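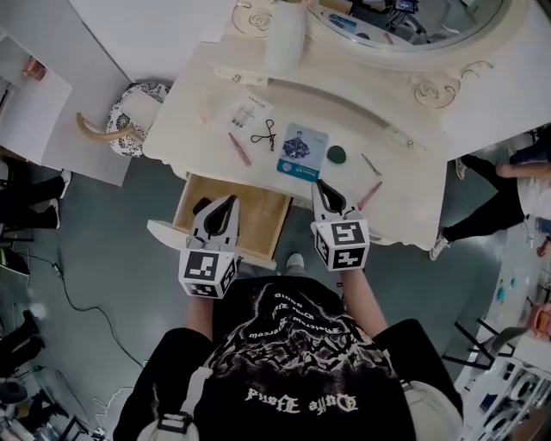 18th January
Submitted by: Furnished Rentals desk, Rendico

Problem: vanity drawer will not close fully. It stops short of the frame and springs back a little when pushed. Reported by the tenant in the Astton unit, front bedroom. The vanity is the cream one with the oval mirror and the carved roses, stock number 46.

Priority: normal. The table is usable with the drawer open but the front panel sticks out into the walkway.

History: same drawer was reported in July as stiff. Runners were waxed then and the ticket was closed. No parts replaced.

Step 1. Emptied the drawer before testing. Small cosmetics can roll to the back and wedge between the drawer and the rear panel, so everything goes up on the tabletop first. Brushes, tweezers, eyelash curler, sponge and the cards were all accounted for against the tenant's list. One brush cap was missing.

Step 2. Closed the empty drawer. It still stopped in the same place. Measured the gap at 9 mm on the left and 2 mm on the right, so the drawer is going in crooked.

Step 3. Lifted the drawer out. It has to be tilted up at the front once it reaches the stop, otherwise the back edge catches. Found the brush cap on the floor of the carcass at the left, pushed up against the back. Removed it.

Step 4. Refitted the drawer. Gap now even on both sides but still 2 mm. Better, not fixed.

Step 5. Took the drawer out again and checked the runners with a flashlight. The left one had a lump of old wax and face powder near the back end. Scraped it off with a plastic card and wiped both runners with a dry cloth. Did not use any spray. The Luvulex polish in the unit is for the painted surfaces only and leaves the bare wood sticky.

Step 6. Checked the front panel screws from inside the drawer. One was loose. Tightened by hand -- a power driver will go straight through the front.

Step 7. Refitted and tested, empty, then with the contents back in. Closes flush both times.

Still open: the drawer has no divider, so the same thing will happen again. Asked the office for a Jin tray in the narrow size. The wide one is too tall and rubs on the underside of the tabletop. Tenant is fine with keeping the tweezers and other small pieces in a pouch until it arrives.

Charge: none to tenant. Tray to be billed to the unit, limit 100 on this account without approval.

Status: waiting on part. Do not close this ticket until the tray is in and the drawer has been tested again with everything in it.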